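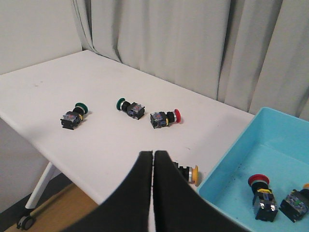
Verna said the deck boards can't go down until someone settles the joist spacing, and she didn't want to hear "16 is fine" again. Dorin agreed, sort of.

Build group, workshop minutes, 2025-01-28
Present: Verna, Dorin, Stela Vasiliu, Petrică. Rodica Voicu joined for item 3.

1. Porch deck
Spacing — long back and forth. Boards from Siltis are thin, 24 inches too wide, all agreed on that. Went with 14. Petrică to redo the cut list, needs 47 joist hangers, we have 20. Order rest from Kotian.
Ledger: flashing goes on first. Stela has the roll at home, will bring.

2. Stairs
Stringers cut in November are an inch short now that the landing moved. Dorin wants to pack out the bottom, Verna wants new ones. Vote 3 to 1 for new. Dorin asked that his no be writen down.

3. Stain
Rodica brought two sample boards, both Gritirell, one coat and two. Two coats looked too dark to most. No decision — leave both outside til next meeting and look again.

4. Railing
Prodix quote came in higher than last time. Stela to ask if price holds without the gate. Height still to be checked with the county, Verna calling.

5. Other
Petrică needs the long level back, whoever has it.
Gravel under the porch skipped, ran out of time.

Next meeting same place, Stela taking notes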